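Moving the drinks to the big table

24 June 2020

I have been making lemon drinks most evenings since the weather turned, and I finally gave up on doing it at the kitchen counter. The counter is 24 inches deep and half of that belongs to the toaster and the dish rack. The big brown table has room to spread out, so the drinks moved over there.

What I use is short: a stemmed glass, a bowl of ice, a board, a knife, a lemon and a jigger. Most nights it's only water with lemon in it.

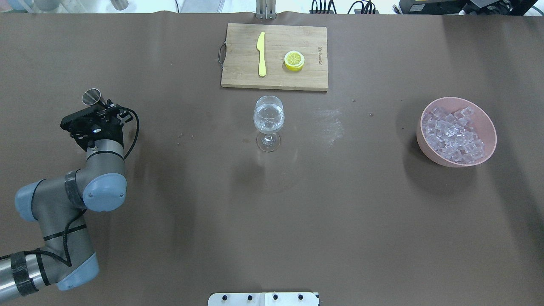
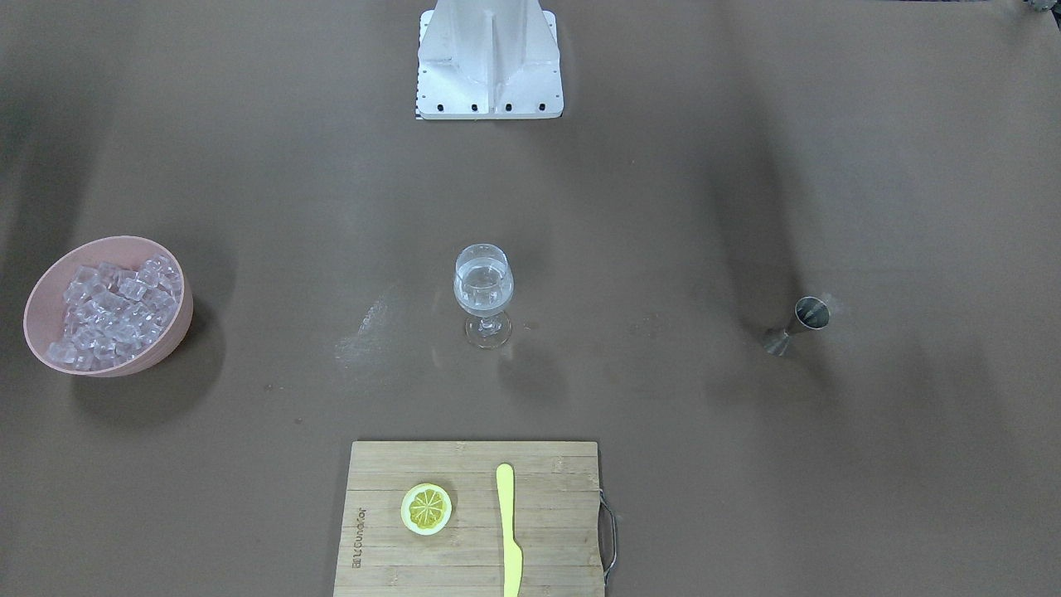
I put a note about the move on the Plukano message board, where a few of us trade drink notes, and a reply came back the same evening from Zillora, saying that ice should go in the glass before the water and never after, that a stemmed glass is the wrong thing for ice anyway because the bowl narrows and the cubes jam, and that a straight tumbler would save me a lot of trouble.

I tried it both ways after reading that. Ice first does splash less. With water in the glass already, each cube pushes the level up, and if you've poured too much you have to drink some before you can go on. With ice first you pour to where you want it and stop. So that part I accept, and I've changed how I do it.

I'm keeping the stemmed glass, though. I like holding it by the stem so my hand doesn't warm the drink, and I have four of them and only one tumbler that isn't chipped. The cubes do jam if they're big. My old tray made big ones. I replaced it in November with one that makes smaller cubes, and three of those fit in the glass without any pushing.

The ice bowl is plastic. I had a metal one before and it sweated all over the table and left a ring every time. Plastic still sweats on a humid night, only less. If I'm going to be sitting there a while I put a folded dish towel under it.

Lemon: I cut across the middle, take two slices from the widest part, and put the rest in a jar in the fridge. Slices any thinner than a quarter inch fall apart when you stir. The ends get squeezed for juice, and the juice goes in the jigger before it goes in the glass, so that I know what I put in. I used to squeeze straight over the drink and it came out different every night – fine for me, not so good when you're making one for somebody else and they ask for the same again.

I also made a batch of lemon syrup, with 135 grams of sugar to the same weight of water and the peel of two lemons. Heat it until the sugar is gone, let the peel sit in it until it cools, then strain. It keeps in the fridge for a couple of weeks. For a pitcher I use 900 ml of cold water, three measures of syrup and two of juice. It's a little sour that way. Add another measure of syrup if you don't like that.

Cleaning up takes longer at the table than it did at the counter, mostly from walking back and forth to the sink. I carry the glass over first, then the board with the knife on top of it. Lemon juice left on a wooden board overnight dries it out, so the board gets rinsed right away and stood on its edge. Sticky spots on the table come off with warm water and a drop of dish soap. Plain water only moves the syrup around.

Next I want to try mint, if the plant by the back step comes back. It got cut down too far in the spring and so far there are two leaves on it.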